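How to check where your recycling goes

Most councils publish a recycling rate, and most residents take it on trust. I wouldn't. The figure usually tells you what was collected for recycling, and a lorry full of sorted plastic can still end up in an incinerator. Finding out what became of yours takes a couple of evenings and a fair bit of patience.

Step 1. Find out who holds the contract
Look on the council website under waste, then under contracts or spending. In Flindley the lorries say Plirus on the side, but the sorting was handed on to Holub, and you'd never learn that from the bin calendar. If the page only says "our trusted partners", write down that it says so and carry on.

Step 2. Get the tonnages
Ask for three things by email: tonnes collected, tonnes turned away at the sorting plant, and tonnes sent on to a named buyer. Ask for the same twelve months in each case. Councils like to answer with a percentage. A percentage of what? Send it back and ask again.

Step 3. Make a formal request if you get nowhere
A freedom of information request costs nothing to make and the council should normally answer within 20 working days. Keep it short. Long letters with a grievance in them give somebody room to answer the grievance and skip the numbers.

Step 4. Do the sum
Take the tonnes collected and subtract the tonnes with a named buyer. My own request came back with 900 tonnes collected at the Clareck depot and 398 turned away as "contaminated". That is a lot of dirty yoghurt pots. I asked how contamination was measured and was told by sampling. I asked how often and got 2 replies, which didn't agree with each other.

Step 5. Follow the buyer
"Sold to market" can mean a mill down the road or a broker who sells to another broker. Ask for the final destination and the country. If the council says it's commercially confidential, ask which part is, and for the rest to be sent without it.

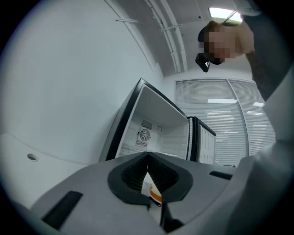

Can I trust the recycling symbol on a packet?
Only up to a point. It may tell you the material can be recycled somewhere, which is a different matter from whether your council accepts it or your sorting plant has a buyer for it. Go by the council's own list, and check the date on it, as old ones stay online for years.

Step 6. Put it to your councillor
Send the figures in one short table with the source beside each. Ask a question that needs a number in the answer. "Are you committed to recycling?" will get you a paragraph about commitment. Then put a note in your diary to ask for the same figures next January.

Page last checked 16/01/2025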